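4.2 Contact-aware arm coordination for soft furnishings

The planner described in Section 3 treats every object as a rigid body with a fixed grasp frame. This holds well enough for boxes, bottles and tools. It fails for cushions. A cushion has no stable grasp frame, its outline changes as soon as a finger touches it, and the depth readings along its edge are poor on fuzzy or velvety fabric. We therefore replaced the rigid grasp module with one that plans to a region of the surface and lets contact decide the final pose. We refer to the module as Flastunard, and to the two-armed platform it runs on as Tellside.

Flastunard takes three inputs: a segmented point cloud from the head camera, the joint states of both arms, and a short instruction naming the object and where it should end up. It returns an approach corridor for one arm and a holding posture for the other. The corridor is a tapered volume, wide at the start and narrow near the fabric, inside which the low-level controller is free to choose its own path. We found that giving the controller this freedom reduced the number of replans, mostly in rooms where furniture stood close to the working arm.

All trials in this section were run in a furnished living area at our Stasimano site. We left the room as it was between trials, apart from putting the cushions back at their marked start positions. Power cords stayed on the floor. The floor is glossy tile, and reflections from it produced false depth points that had to be filtered out before segmentation. The armchair task starts with one pillow on the floor in front of the chair and the others already on the seat.

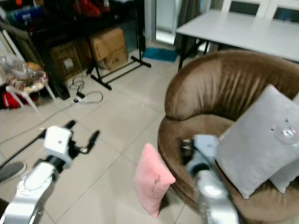
Arm assignment is decided once, at the start of the task, by comparing the cost of reaching the target region with each arm. The cost has a term for joint travel, a term for clearance from furniture and a term for how much of the target the arm would hide from the head camera. The third term matters more than we had thought. In early tests without it, the planner often chose an arm whose forearm blocked the view of the cushion for most of the approach, and the segmentation drifted onto the upholstery behind.

Once an arm has been assigned, the other arm moves to its holding posture and stays there until the first one reports contact. The two arms may move together during the first part of the approach, provided their swept volumes don't overlap. We use a margin of 9 cm between the volumes. Smaller margins gave faster motions but led to emergency stops when a cable bulged outward from an arm, as cables aren't part of the collision model.

Contact is detected from motor current. Each gripper closes at a constant slow rate, and the controller watches for a rise in current above a rolling baseline. On a hard object the rise is sharp and easy to threshold. On a cushion it's gradual, and a fixed threshold either fires too early, with the fabric only pinched, or too late, with the filling squeezed flat and the motor near its limit. Flastunard fits a line to the most recent 100 current samples and declares a grasp when the slope has stayed positive over 5 consecutive windows. The finger opening at that moment is stored and used as the set point for the lift.

The second check is visual. After the current test passes, the segmentation is run again on the target region, and the outline is compared with the one taken before contact. A cushion held between the fingers should show creasing near the gripper and little change elsewhere. If the whole outline has shifted, the arm has probably pushed the cushion along without gripping it, and the planner opens the fingers, backs out along the corridor and tries again. Figure 4 was recorded in the same room, with one gripper closed on the pink cushion in front of the sofa and the other open. 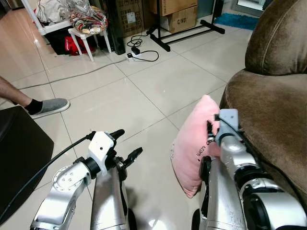 Figure 4. Gripper contact on the cushion during the armchair task, head camera view.

Lahtinen, commenting on an August draft of this section, objected that the visual check duplicates the current test and slows each attempt for little gain, and suggested that a better slope estimate would make the second step unnecessary. We tested this by switching the visual check off and leaving everything else unchanged. The pinch grasps that the slope test misread were still misread after we lengthened the window, and the arm then lifted with only a fold of cover between its fingers. We kept both checks for this reason, but agree that the visual one could be skipped on firmer objects. The current release leaves it on by default and exposes a flag to turn it off.

The low-level controller runs an impedance law at the wrist with stiffness reduced along the approach axis. Stiffness in the other directions is left at the value used for rigid objects. Lowering it everywhere made the gripper wander when it met the front of the chair, where the upholstery and the cushion are pressed together and the fingers can slide between them. We also cap the closing speed at 11 mm/s for any object labelled as fabric.

Two failure types remain. The first occurs when the cushion and the furniture behind it are close in colour and texture, so that the target region spills over onto the seat back. The corridor is then aimed too deep, and the fingers press against the chair before they close. A contact event on the approach axis stops the motion safely, but the attempt is lost. The second occurs when the cushion tips over during the approach. The planner doesn't track the object between the start of the corridor and first contact, so it carries on toward the old position. Continuous tracking would fix this at the expense of compute that is presently used by the collision checker.

The parameters given here are those of the September 2025 version of the software. Section 4.3 covers the placement phase, which reuses the same corridor representation with the taper reversed.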